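Costbridge workshop opens its two-armed robot build to visitors

Posted 13 April 2021

Members of a shared workshop in Costbridge have moved their two-armed robot on to handling everyday objects, after a winter spent mostly on wiring and joint repairs.

The project is called Nitus. It started in October as a single arm clamped to a bench, and the second arm was added once the group had enough parts to match the first. The build has cost $707 so far, with $429 of that going to motors. Most of the metalwork was cut and drilled in the workshop.

Current work is on the hands. Each one has dark padding over the fingers, meant to let the robot hold soft or uneven things without crushing them. The group is trying it with bread, bowls and clothing. A camera at the wrist gives a close view of whatever the hand is near, and a second camera looks down from higher up.

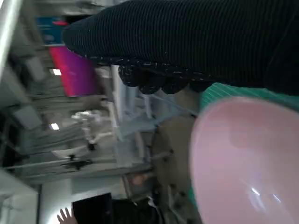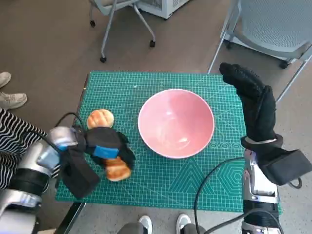

Nitus at work: the wrist camera's view of a pink bowl and knit fabric, first, and a bread roll held in the left gripper, second.

According to the workshop's build notes, bread has been one of the harder items. A grip that is too light lets the roll turn, and a firm one leaves dents in the crust. The notes list 175 grip trials to date, on rolls, cups and folded shirts.

Cable routing is also on the list of jobs. The lines to the wrists need enough slack for the arms to turn, and the group plans to fit clips along the lower segments.

The workshop has applied to the El-Sayed small grants fund for $425 to pay for new wrist bearings and a spare control board. A decision is expected next month.

The build notes and parts list are kept in a binder at the front desk and can be copied on request. A similar group in Prarkholm has asked for the gripper drawings.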